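## Care and Storage of Chess Sets

Residents of Hestura House are asked to observe the following when returning chess sets to the games cupboard.

- Wipe each piece with a soft, barely damp cloth and dry it at once.
- Do not use furniture polish. It leaves a film that attracts dust.
- Check the felt on each base. Loose felt may be reattached with a small amount of white glue – allow it to set overnight.
- Sort the pieces on a shallow tray with a raised rim, keeping the light and dark sides apart. Pieces stood upright in rows are easier to check than pieces in a heap.

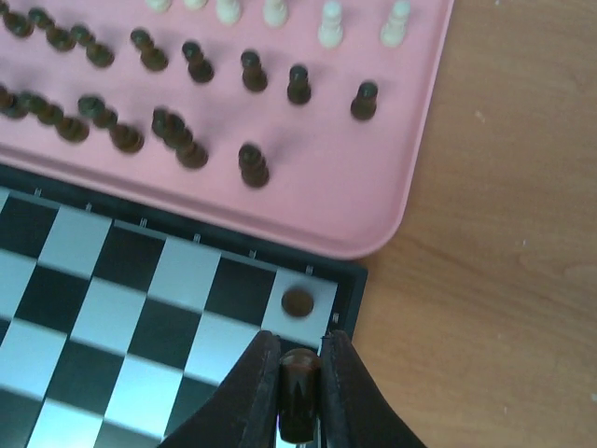 A complete set has 16 pieces to a side. Spare pieces are kept in the drawer marked 85 and should be returned there if not required. Boards are stored flat, never on edge.

Revised March 22, 2018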